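Pledlow Two-Arm Task Pack (simulation add-on)

Pledlow is a set of rendered household rooms and pick-and-place tasks for testing two-arm control policies. It loads into the Gotgate simulator and comes with 192 scripted starts, 16 of them kept back for scoring. The pack follows the test method set out by Henrique Moreira, with one change: we report the held-back starts separately.

Moreira's claim is that tilting the head camera during training makes a policy hold up better on real hardware. We are not convinced. Our own runs gave a gain on the training rooms and very little on the held-back ones, and 10 seeds is a thin basis for any claim. 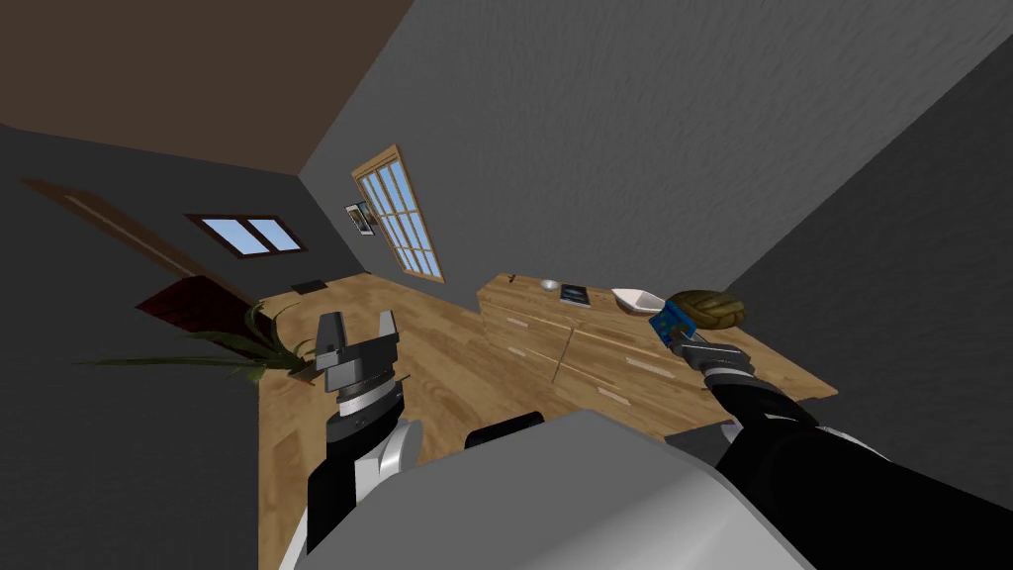
Dresser task, robot's view: right gripper holding the small blue box beside the woven basket.

Treat a high score with care. Rendered boxes don't crush or slip as cardboard does, and a policy can do well by learning our lighting. The Mendes baseline is supplied so you can check your numbers against something dull.

Licence: single lab, 425 euros. Real-arm logs not included. Next update due in July.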